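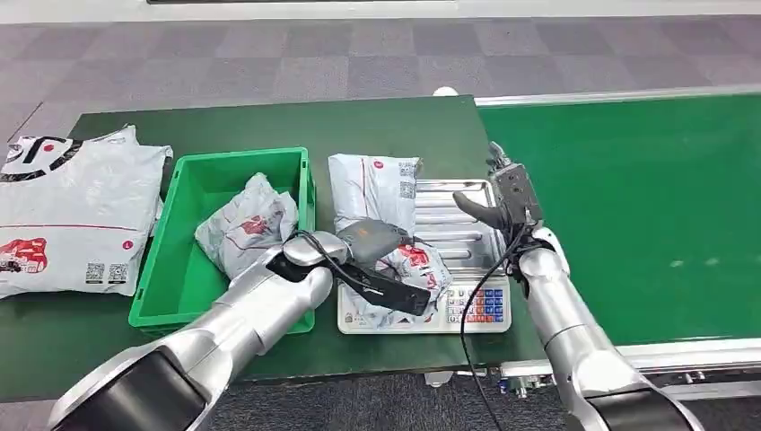
Scanner in the left gripper, mailer on the scale.

I spent my Thursday off at the Kellwood open day watching a robot weigh mail. I own a couch. I had options.

The packing station was in a carpeted room at the back, past the coffee, and it drew a bigger crowd than the coffee did. The job is simple enough: parcel out of the green crate, onto the scale, scan the code, off to the conveyor. I did it for 17 months at Zulen in my twenties and my main contribution was complaining about the tape gun.

What got me was how much of it is waiting. Everyone leans in, the arms think it over, everyone leans back. A man near me ate an entire muffin during one decision. I found myself rooting for it anyway, the way you root for a toddler with a spoon.
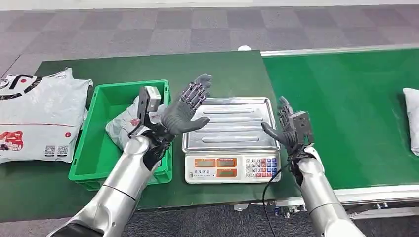 Both hands up, nothing on the scale.

The hands are the fancy option, with real fingers, and people liked them better than the gripper. I'm not so sure. The gripper looks like a tool and you forgive it. Fingers make you expect things -- speed, for one.

They gave out a leaflet with the number 2465 on it for a raffle. I did not win. I asked when any of it would be in a warehouse and got "January," with no year attached. 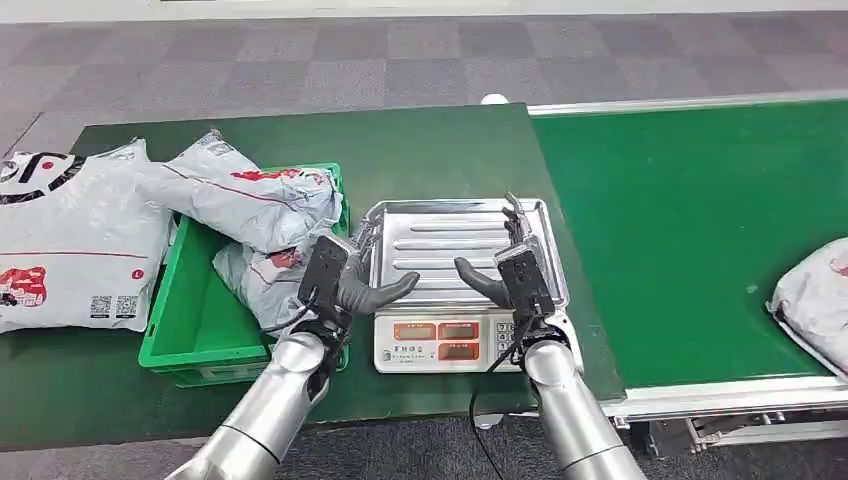 Tsehay Woldegiorgis wrote in to say that I'm grading on the wrong curve: slow is fine if it's still going at three in the morning, and I never was.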